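About Stornano

Stornano repairs and tests robot grippers for small manufacturers.
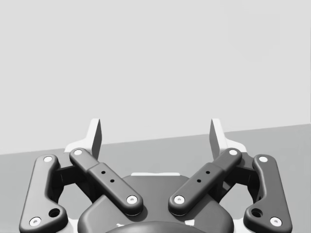
Gisela Stöcker and Dirk Maes started the company after a failure at Parix, where they both worked on the packing line. One November a gripper opened in mid-cycle and dropped a full tray over the guard rail. No one was hurt. The supplier replaced the gripper and closed the case. Four weeks later the replacement did the same thing.

Dirk took the second one apart. A pivot pin had worn on one side, so the two fingers no longer closed together. The controller read the jaw position at the motor and reported a good grip every time. The log showed 158 cycles with no fault before the drop.

Most of what we do today comes from that case. Every gripper that reaches our shop is inspected at the pins and links before anyone looks at the software. We model the linkage in simulation, add wear to one joint at a time, and compare the results with what the customer saw. After repair, each unit runs 1,000 open and close cycles on the bench. If it slips once, it goes back to the start.

We have made our own mistakes. In our second year we returned a unit to Van Leeuwen with the wrong force limit, and it crushed parts for most of a shift. Zachary Chisholm now checks all settings against the work order, and a second person signs.

Our fault reports go to the customer in full, including the parts we could not explain. For repairs or a copy of our test procedure, contact Kobe Dierckx at the front office.

Page last updated 21 July 2022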